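Cloth Folders Wanted, Comley Site

Studosance is looking for people to fold cloths and towels at a table in our Comley office. Sessions start in October and last 3 hours, with 2 breaks. You work in pairs on a shared white table, mostly with corner folds, triangles and long bands. You need no experience.

A yellow-green cloth on the table:

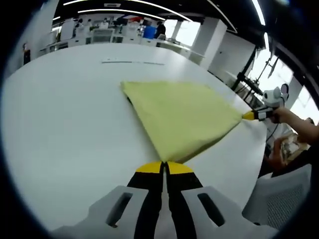
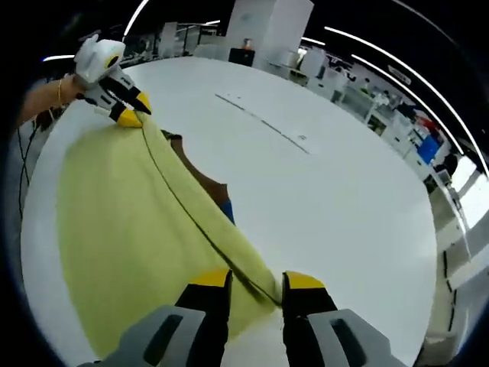
What we ask of you

You are 18 or over and can use both hands comfortably.
You can stand or sit at a table for most of a session.
You can come at least twice in the month.

Each cloth is laid flat, folded, opened out and folded again. The full set is 2,000 folds, shared among everyone who signs up.

How to apply

Write to Thảo Quan at the Studosance front desk with your name, phone number and the times you are free. Please say if you have folded for us before on the Trurkadlow project.

Posted 4/22/23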